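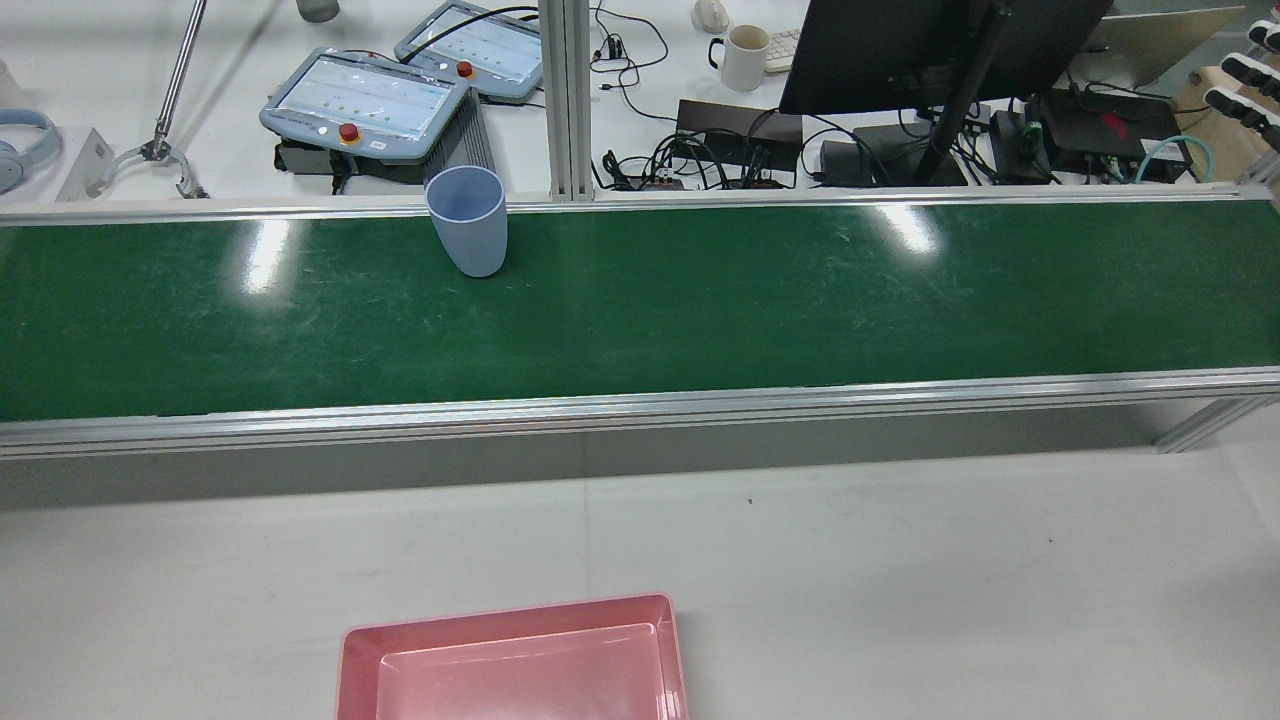 Course materials > Operations Basics > Unit 4: Flow and waiting

In this unit we study how work moves through a small company and why it waits. The first word to learn is "batch". A batch is the number of pieces that we finish at one step before we send them to the next step. The opposite case is one-piece flow, and you can imagine it as a long belt with a single cup standing on it: there is one item on the line, so it has no other item to wait for. Most companies do not work like this, and many of them have good reasons.

Take the bakery supplier Zuvico. It packs orders in batches of 200 boxes. An order of 62 boxes must stay on the shelf until other orders fill the batch. The packing itself is quick – the waiting is long. When the students calculate lead time, they often forget this second part.

Please remember the rule: average number of items in the system = arrival rate × average time in the system. It is valid only when the system is stable. Use the same unit of time on both sides.

Exercise for September. Nanolia receives 136 orders per day and an order stays two days in the system. How many orders are inside on average? Write also which step you would check first, and why. Half a page is enough – tables are welcome.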